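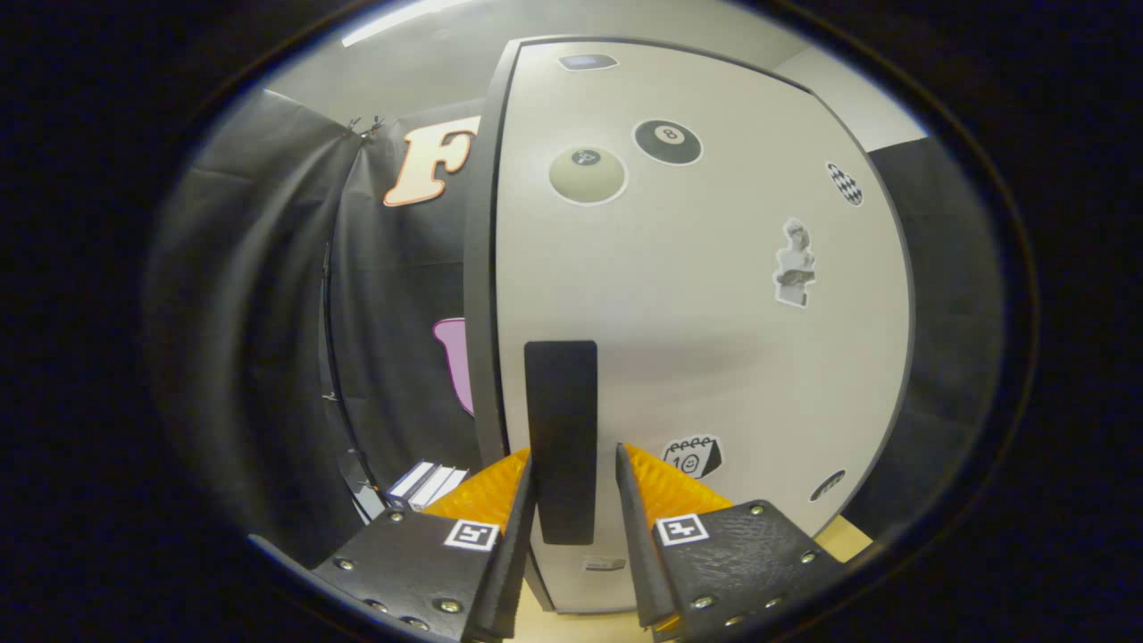 How do you get stickers off a door without ruining the finish? Warm them with a hair dryer on low, lift one corner with a plastic card, and pull slowly back over itself.

Home
About
Rentals
Archive
Contact

Search this blog
Type and hit enter

3/7/25

I've been putting off the stickers since September. That was when I moved into the back unit on Villaseñor, and the door came with the place, along with a shower rod and a box of light bulbs. My sister Elvia Magaña says I should leave it alone. I have gone back and forth.

The door is light gray and it bulges out a little, so anything stuck to it is on a curve. The handle is a plain black upright one. I have no complaints about the handle.

The stickers are another matter. I like the eight ball. I like the bust with the curly hair and the folded arms, which Elvia calls the landlord. The calendar one with the 10 and the smiley face I could take or leave. The checkered oval I am tired of. There are also a couple of small dark ovals that don't do anything for me, and they are the ones I wanted to start with.

My first try was on an old metal file box, so I wouldn't learn on the door. I used a scraper from the Jusitz hardware store on the corner. It took the sticker off and it took a strip of paint off with it. The scraper was metal, so that was my own fault. Leobardo Palacios from the front unit saw the box and told me to put the scraper away and use an old library card. He used to letter delivery vans and has removed a lot of vinyl.

His method, which I have now used on the file box, a lunch cooler and the side of my toolbox:

Wipe the area with dish soap and water and dry it. Set the hair dryer on low and hold it a hand's width away. Give it 25 seconds, moving the whole time. Push the card under a corner. Once you have enough to hold, fold the sticker flat back on itself and pull slowly. If it starts to tear, stop and warm it again.

Paper stickers are worse than vinyl. The top layer comes off and leaves a fuzzy white layer behind. For those, lay a wet rag over what's left for 12 minutes and rub it with your thumb. The lunch cooler had two paper ones and they took me most of a ball game.

For the glue, I tried cooking oil first. It works but it's slow, and you have to wash the oil off afterward. Then I tried a citrus cleaner called Vasell, which Leobardo had under his sink. It was faster and it smelled strong for a day. Test it somewhere low down first. I would not use nail polish remover on paint, and I would not use the rough side of a sponge on anything shiny.

One thing I did not expect is the ghost. On the toolbox, the paint under the sticker was a shade darker than the paint around it, and it has stayed that way. Car wax helped some. If your stickers have been up for years, there may be a shape left behind no matter how careful you are, and then you have a clean door with outlines on it.

That is my holdup with the door. I don't know how long these have been on there. The previous tenant left no forwarding address except a P.O. box, number 174, and I am not going to write to a stranger about an eight ball.

I left the small label near the bottom out of the plan altogether. I don't peel labels until I've read them and written down what they say. On my old window unit I pulled one off and then needed the model number a month later.

Elvia's suggestion is to take off the ones I don't like and move the rest closer together. Stickers don't go back on very well, so they would need fresh adhesive. She has a roll of the thin double-sided tape from Mallolora that she uses for her card-making, and she offered me what's left of it.

I'm going to do one dark oval this weekend and see what the gray looks like underneath. If it's clean, the checkered one is next. The landlord stays up either way.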